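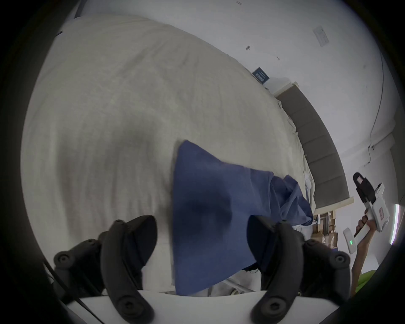 The Drawer That Folds Itself

Oct 28, 2019

The jacket of the book promises that my bedroom will be transformed in a weekend. It has a photograph of a drawer on it, and in the drawer the T-shirts stand on end like files in a cabinet, shading from white to gray to a very tasteful green. I have owned this book since May. My T-shirts lie down.

Home organizing has become one of those subjects that people talk about in a lowered voice, as if describing a course of treatment. A coworker tells you she did her closet and you are expected to ask how she feels. There are television series, there are certificates, there are bins. The bins especially. I spent a good part of the summer reading the books, sitting through the talks and trying the methods on my own apartment, and I came away with a tidy linen shelf and a lot of doubts.

Start with the claim you hear most, that clutter makes us anxious and clearing it makes us calm. It sounds right. Most people have felt a small lift after wiping down a counter. But the books take that small lift and stretch it over an entire life. Clear the closet and you will sleep better, eat better, leave the bad job. When I went looking for what stood behind these promises I mostly found other organizing books, which quoted each other, and a few letters from happy customers. Happy customers write letters. The ones whose closets filled up again by August presumably had other things to do.

There is also a question of which way the arrow points. People tend to let the house go when they are sick, broke, grieving or working nights. When things improve they pick up the socks. A before-and-after picture of somebody's bedroom may tell you only that their year got better.

I took a class. It was held in Skirkham, in a room over a store that sells storage, and it ran for two evenings. The method it taught is called Plurnitz, and what sets it apart from the competition, according to the handout, is that it begins with the bed. Everything you own in a category goes onto the bed in a heap. You can't sleep until the heap is gone. The handout described this as "kind pressure."

I tried it with bedding, as instructed: sheets, pillowcases, blankets, the mattress pad that came with a mattress I no longer have. The heap was bigger than I expected, and I will give the method credit for that. You don't know how many fitted sheets you own until you see them in one place. Then you are supposed to hold each item and sort it by whether it has "earned its shelf." A pillowcase is a hard thing to interview. I kept nearly all of them. By eleven I had moved the heap to the couch and gone to bed, which the handout lists under Common Detours.

The folding was the best part of the class and I don't mind saying so. I had never been able to fold a fitted sheet. I had assumed that people who could were either lying or had worked in a hotel. You tuck the corners into each other, lay the thing flat, fold in thirds and then in thirds again, and you get a packet with only one lumpy side. Put the lumpy side to the back. I've done it every laundry day since then, and it takes me longer than rolling the sheet into a ball and shoving it in, and I do not know what I have gained. The door of the closet closes either way. I like looking at it, I suppose. A hobby would be a fair name for it, and if the books called it that I'd have less of a quarrel with them.

They don't, though, and here money comes in. The Donberg system, which is the one with the cream-colored boxes you see in other people's Instagram pantries, tells its readers to get rid of the things they don't need and then to buy boxes for what's left. The starter kit comes with six boxes. It doesn't come with lids. The boxes are sized so that they fit neatly inside other Donberg boxes and slightly too large for a standard dresser drawer, or at any rate for both of mine. A customer service agent told me by email that many customers "find the system grows with them." I'm sure they do.

Aebischer, at the upper end, sells drawer dividers in beech. They're handsome. They also take up room, and in a narrow drawer they take up enough of it that something has to leave. This gets presented as discipline. In my case what left was three sweaters, which now live in a grocery bag on the closet floor, so the drawer is perfect and the floor isn't.

I don't think anybody is being cheated, exactly. A box is a box and you can see what you're getting. But an industry built on owning less has worked out how to make a living from people owning more, and I'd feel better about it if even one of the books admitted to the problem. The closest I found was a paragraph in the Donberg guide suggesting shoeboxes as "a temporary measure."

Then there's the throwing out. The guides are brisk about this. Thank it, bag it, let it go to someone who'll love it. Where it goes once it's in the bag gets a sentence at most. Thrift stores can be picky, and they should be; a stretched T-shirt with a paint stain is not a gift. If you've ever stood at a donation counter and watched the person behind it look into your bag, you know the feeling. Some of what we let go is simply moved out of sight, and a less cheerful book would say that the time to deal with it was at the cash register.

Defenders of all this will say that I'm missing the point, that the folding is a form of attention and that the attention is what does you good. I've tried to take this seriously. There is something pleasant about handling cloth, smoothing it out with your palm, getting the edges to meet. My grandmother ironed dish towels and seemed content enough while she was doing it. But she didn't believe that the dish towels were fixing her. She ironed them and put them in the drawer and turned on the radio. I suspect she'd have been baffled to learn that there was a waiting list for it.

And somebody has to do this work, which the books are oddly shy about. They say "you." In the households I know, "you" is one person, and it's generally the same one who was already doing the laundry. A method that turns a ten-minute chore into a forty-minute practice hasn't spread that chore around. It has made it longer and given it nicer lighting. The Plurnitz class was full, and I'd have been curious to hear how many people in it lived with someone who knew where the clean sheets were kept.

If you want to know what I kept from my summer, it's a short list. I fold the fitted sheets. I store each set inside one of its own pillowcases, a trick that appears in every one of the guides and costs nothing, and that I'd bet was old when the first of them was printed. I threw out the mattress pad. I returned the Donberg kit and was charged for the postage.

The book with the drawer on its jacket is still on my nightstand, under two library books that are overdue. I've been meaning to find a place for it.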